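Sutcombe Bylaw Notices: about this collection

Welcome, and thanks for stopping in! Stodar put this set together from the public notices of Sutcombe council, mostly parking, fences and noise, so that legal clinics have something tidy to practise on.
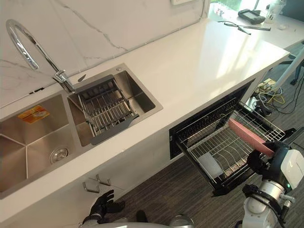
Each record holds the notice text, the bylaw cited and the outcome, if one was recorded. We started with 40 notices and dropped 15 that were still under appeal.

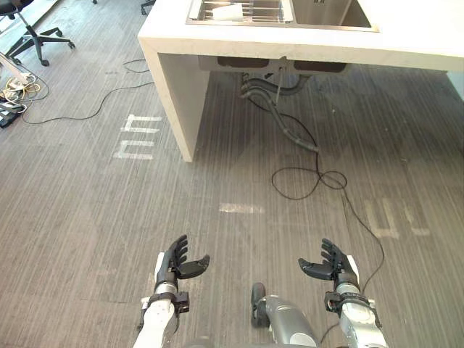 Categories follow the bylaw's own headings, even where those feel a bit old-fashioned. Plumbing and fixtures was the fiddly one, and a double sink like this one, two basins side by side in an island, counts as a single fixture in our labels. Skeltix checked the spelling (bless them).

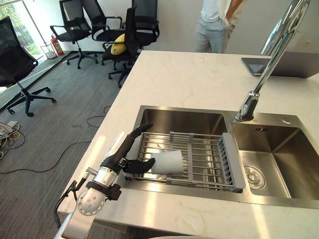

Can I use the records in a paid course?
Go right ahead, as long as you credit Stodar and keep the Babalola licence note with the files.

Last updated Thursday, May 31, 2018.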